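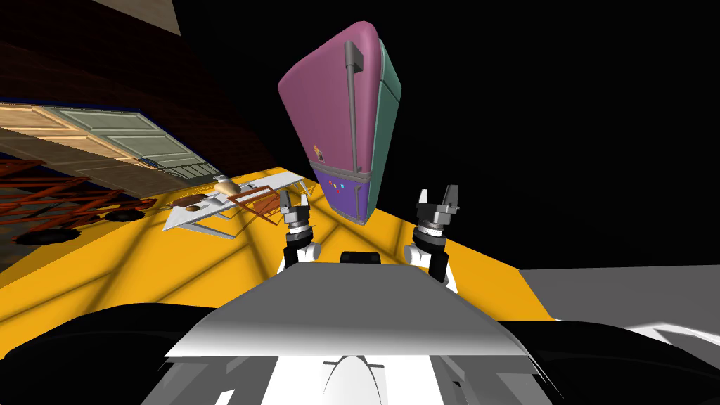
Notes from the Indden warehouse open day

Home Blog Retail Visits

Fri 29 October. Typed up on the train back so forgive the state of it.

Indden open their returns and dispatch site to small retailers once a year, ahead of the holiday rush. Free, you just sign up. I've been meaning to go for ages. Parking a nightmare, go by train if you can, then the shuttle from the station. Shuttle was late both ways.

Check-in at the side entrance, not the front like the email said. Orange vest, badge, coffee (bad). We were split into groups and mine got Rocío Urrego, who runs peak planning. Fast talker. Knows her stuff, took questions all the way round and didn't dodge many.

First stop, inbound. Trucks already backed up at the doors and this is still October. Her point was that the big November weekend gets decided now. If your stock isn't booked in by the end of this month you're in the second wave, and second wave stock lands after the sale has started. I wrote that one down twice. Booking slots are 30 minutes and if you miss yours you go to the back of the line. A guy in our group had that happen last year with a load of space heaters. Still sore about it.

Then picking. Loud. Hard to hear so I may have some of this wrong. They move the sale items to the shelves closest to packing about a week ahead, then move it all back again in December. I asked who decides what counts as a sale item. The retailer does, from a form, and most people fill the form in badly. They list everything. Then nothing is close to packing. She'd like to see 5 percent of your lines on there, most folks send half the catalog.

Packing was quick, we got moved along for a forklift. Saw the Zenik label printers everyone keeps recommending. Smaller than I thought. Didn't get a price.

Lunch: sandwiches, gone in minutes. Sat with two people from Londoño, the kitchenware shop, who are skipping the November discounts this year. They ran the numbers on last year and after returns and paid ads they'd cleared less than on a plain week. They're doing free gift wrap in December instead. Will be intrested to see how that goes.

After lunch, returns, the part I came for. Big cage area, slower pace. Everything gets opened by hand and graded. January is the worst month by far, no surprise, but the week after the November sale is second and a lot of shops don't staff for it. Biggest reason for returns on discounted stuff? Ordered two sizes. Second, found it cheaper somewhere else the day after. They charge a handling fee on anything over 1000 units a month. Check your contract, I'm checking mine.

Last bit was a talk in the upstairs room. Orestis Panagiotou from Cutar, the pricing software people. Bit of a sales pitch but the middle was useful. He showed one shop's orders by hour and the peak was early evening on the Thursday, before the sale had even opened officialy. People filling carts and waiting. So put your prices live early or at least tell your email list when. Starter plan is $49 a month. I didn't sign up. Might.

Things to do Monday:
Book inbound slot
Redo the sale form, cut it right down
Reread returns section of contract
Email Londoño about the gift wrap supplier

Slides are meant to be coming by email, will add a link when they do. Next open day is same time next year, wear warm shoes, the floor is freezing.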